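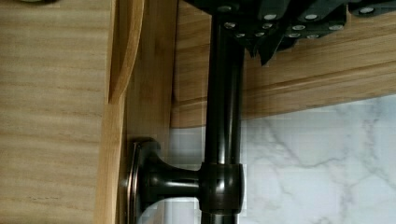 Bar pull, oil-rubbed bronze, on the honey-colored door.

Home Explore Notifications Messages Bookmarks Lists Profile

Kitchen counter thread, continued from the one in February. People asked what I ended up doing with the pulls and the counter, so I'm putting it all in one place.

Start with the pulls. The old ones were little knobs that came with the cabinets. The screws worked loose every couple of months and I got tired of going after them with a screwdriver. I wanted something you can grab with a wet hand or a couple of fingers while holding a pan.

I looked at brushed nickel first. Brought a sample home from Gilchrist and it looked cold next to the wood. The oil-rubbed bronze is dark enough to read as black at night and brown in the morning. I like it with the honey color.

The wood on these doors has curved molding on it, so a pull with a lot going on would have been too much. Plain round bar, round foot where it meets the wood. Done.

The pulls were $159 for the set. I also bought a drilling template for $20, which I resented at the register and have since lent to two neighbors.

Tip if you're doing this: put painter's tape on the stile before you mark it. Pencil comes off tape. Pencil does not come off that grain without a fight, and I have one door to prove it. It's the one by the trash, luckily.

Drill from the front. If you drill from the back you get a chipped edge right where the foot sits. Clamp a scrap block behind the door anyway.

Somebody asked if a bar pull catches on your clothes. Mine caught a sweater pocket in the first week. I've learned to walk a little wider.

Also asked: do they show fingerprints? Less than the oven does. I wipe them when I wipe the counter and don't think about it otherwise.

Now the counter. I have one good stretch of it and everything wants to live there. I gave up on hiding the appliances. The countertop oven gets used daily and the toaster nearly as much, and lifting them in and out of a cabinet lasted four days.

So they stay out, side by side at one end. That leaves the rest of the run open for chopping and for putting groceries down.
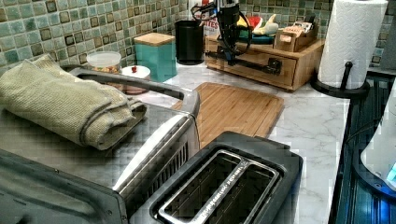 The cutting board lives flat behind the toaster. I tried standing it up against the tile and it slid every time I shut a drawer. Flat, it's a place to set a mug. When I need it I pull it forward and go.

Bamboo board, hand washed, oiled when it starts to look chalky. I dry it on its edge before it goes back down. Don't put a damp board flat on the counter, it will cup on you.

The folded towel stays on top of the oven when the oven is off. It comes off before I turn the oven on, every time. The top of that thing gets hot enough to hurt. If you can't count on everybody in the house doing this, hang the towel somewhere else.

It's a waffle weave, by the way. I bought a stack of them and they dry faster than the flat terry ones I had. They shrink in the first wash, so buy them bigger than you think.

Back row, against the tile, is for small stuff. My rule for the back row is that it has to be something I reach for most days. If I have to move it to get at something else more than I use it, it goes to the pantry.

I like a clear container for anything that sits out. With the solid canisters I'd find I was out of something after I'd already started. White lid.

The backsplash was here when we moved in. Small square tiles in sea green and pale aqua with some beige and gray. I wasn't sure about it at first and now I'd be annoyed if it left. All those little grout lines behind an oven do collect grease, though. Old toothbrush, dish soap, warm water. I do a patch at a time.

Crumbs are the other thing. The toaster and the oven both make them and they go straight into the gap between the two. I slide the toaster out on Sundays and wipe under it. If I skip a week you can tell.

A reply last time said the marble pattern must hide crumbs. It hides flour. Toast crumbs are brown and it does not hide those.
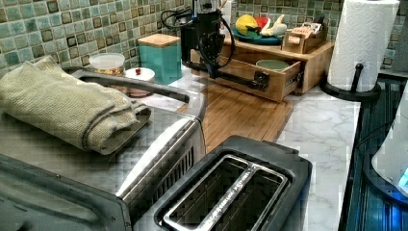 Storage & Organization

The two-tier wooden organizer is the piece most of you asked about. I went back and forth on it for a good while. Akcombe had one for $209 that I nearly ordered twice. Mine was $80 from Isum, and I'm happy with it.

It sits against the back wall. I wanted wood so it would go with the cabinets, and a small black handle on the drawer so it wouldn't fight with the bronze. Black and dark bronze get along fine from a few feet away.

What I keep in it changes. A bowl fits in the drawer, which was the test I used when I was shopping. Measure your bowl across the rim, then measure the inside of the drawer, not the outside. The listing I almost fell for gave outside measurements only.

My pale green bowl goes in there. It used to sit on a high shelf and I used it maybe twice a year. Now it gets used for eggs, grapes, whatever needs rinsing.

Things I would not put in a counter drawer: onions, anything damp, and mail. Mail especially. One envelope goes in and the drawer is gone.

Check that the drawer clears whatever you park in front of it. I set the toaster too far back at first and had to shift it to get the drawer open. I moved it forward a few inches and put a bit of tape on the counter for a week until everyone got used to the new spot.

If your organizer slides when you pull the drawer, stick felt or rubber dots under it. Rubber holds better on a slick counter.

Still to do: the pulls on the tall cabinet in the hall, which came from Cluvmont with holes drilled at some spacing I can't match. I'll probably fill and redrill. I told myself that would be finished by December 2023 and the door is still on its old knob.

I'll add to this thread when the hall cabinet is drilled. If you've filled holes in a honey-colored stain and had it match, tell me what filler you used.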